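Keeping old office computers going in Gilmartin

The repair shop on the main street in Gilmartin has no sign in the window, only the name Stadico painted on the door. The owner, who asked not to be named, has run it for 11 years. Before that she did the books for a flooring company and fixed the office computers because the company would not pay anyone else to.

"I was the one who wasn't scared of the screwdriver," she says. "That was the whole job interview."

Most of her customers are small offices, dentists and a couple of farms. They bring in desktop machines that are slow or will not start, and they usually arrive expecting to be told to buy a new one. She says that is the right advice less often than people think.

"If it's used for email and invoices, it needs memory and a decent drive. I've got a feed store running on a machine I'd have been embarrassed to sell them. It's fine. They like it."

She charges a flat 60 dollars to look at a computer and takes that off the bill if the customer goes ahead. Last year the shop took in 1,827 jobs, counting phones, which she does not enjoy and hands to her assistant.

Used parts make up a large share of the work. She buys retired office computers in lots, mostly from a dealer called Cemer, and takes out what can be sold again. Drives are wiped and tested before they go on the shelf. Memory is tested overnight. Boards are kept whole if they work, with the model written on the bag.

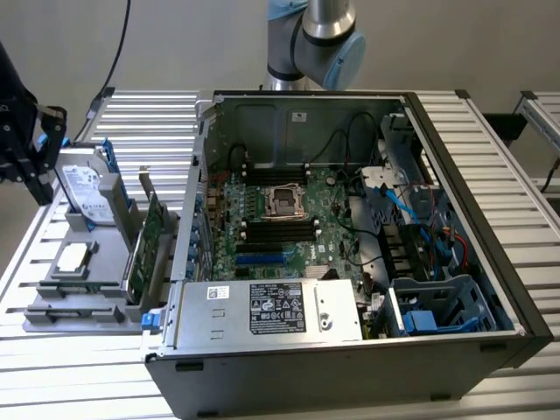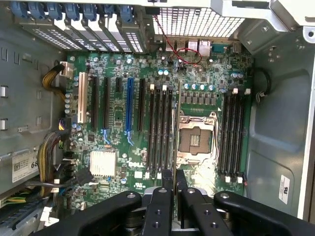

What customers get wrong

Asked about the most common mistake, she does not hesitate. It is backups.

"They tell me it's backed up, and I say where, and they point at the computer."

She tells every office to keep one copy on an outside drive and another somewhere else, even if somewhere else is a drawer at home. In August a dental office lost 4 months of appointment records when a drive failed. The outside drive was in a box in the closet, still sealed. She got part of the data back, but a recovery lab quoted 500 dollars just to try for the rest, and the office decided against it.

Dust comes second. She likes computers up off the floor and away from carpet, and she would like people to stop putting them inside closed cabinets.

She has thought about moving to Jovow, where the rents are higher but there are more offices. For now she is staying. The lease is cheap, and there is parking in back - something she says matters more than it sounds when people are carrying a heavy desktop under one arm.

The shop is open until six and closes for an hour at lunch.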